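Plengate Hand-Held Gripper
Set-up, care and spare parts

The Plengate is a two-finger gripper worked by hand, used for recording household handling tasks that are later taught to a fixed arm. It is supplied singly or as a left and right pair. The pages for the Somader arm and the Tarar charging dock cover those items separately. What follows applies to the gripper only and replaces the sheet packed with units sent out before October.

What is in the case

Gripper body with handle. Finger set, fitted. Spare finger set, in a bag. Screwdriver for the front plate. Lens cloth. Labels for marking each unit left or right.

Before first use

Charge the unit fully. Squeeze the handle slowly through its whole travel and let it return under its own spring. The fingers should move together and meet at the tips. If one arrives before the other, slacken the finger mount, close the fingers on a flat card, and tighten again with the card still held.

Check that the label on the body matches the entry in the recording software. Pairs are matched at the bench, and a left unit entered as a right one will produce files that look correct until they are played back against the arm. It is a tedious fault to trace.

Working with cloth

Clothing is harder on the fingers than boxes or bottles. Knitwear leaves fibre in the cut-outs, and denim seams wear the tips. For sorting and folding, the shop recommends the following settings.

Finger gap at rest: 30 mm
Pause before each grasp: 9 frames
Tip inspection: every 22 garments
Full clean: every 15 sessions

Lay the garment flat and approach the edge from above with the fingers open. Take a single layer where possible. Heavy items such as hooded sweatshirts should be taken near a seam – the hem will do – and moved with both grippers. Keep drawstrings clear of the finger mount.

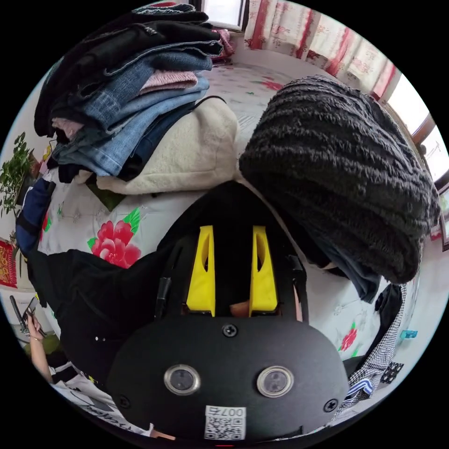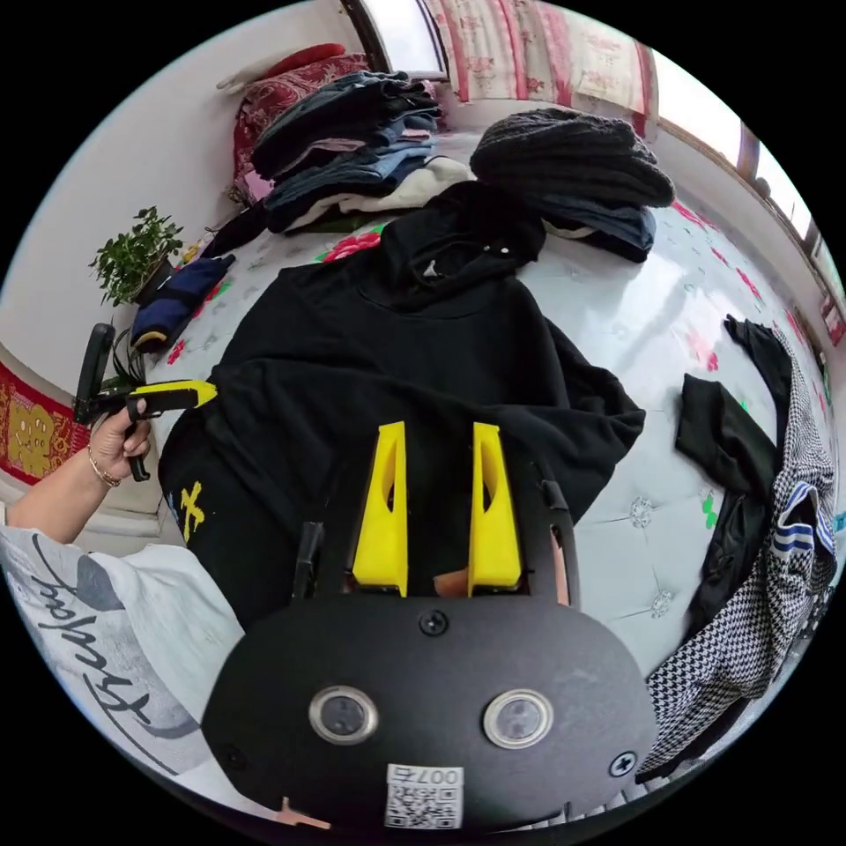

Cleaning

Switch the unit off. Remove fibre from the cut-outs with a dry soft brush, working from the mount towards the tips. Do not use compressed air near the lenses. Wipe each lens with the cloth supplied, then the metal ring round it. Spray cleaners must not be used on any part of the body.

Replacing the fingers

Fingers are changed as a set. Undo the mount, draw both fingers off together and fit the new ones with the hollow sides as they were on the old set. Run the card check given above. Record a short test clip before returning the unit to work, and keep it with the unit's service notes.

Front plate screws can loosen with long use. Tighten them by hand only. If a screw turns without gripping, stop and return the body for repair.

Faults

Fingers slow to open: clean the mount, then check the spring.
Picture soft on one side: clean that lens. If there is no change, return the unit.
Handle clicks under load: worn pivot, workshop repair.
Unit not found by software: check the label entry, then the cable.

Repairs

Send the complete unit, with fingers fitted, to the Omar workshop. Mark the parcel for Awuor Kaijage and enclose a note of the fault and the unit number. One half of a pair may be sent alone, but calibration of the pair has to be repeated when it comes back.

Finger sets and lens cloths are in stock. Handle springs are made to order.

Page revised November 11, 2024.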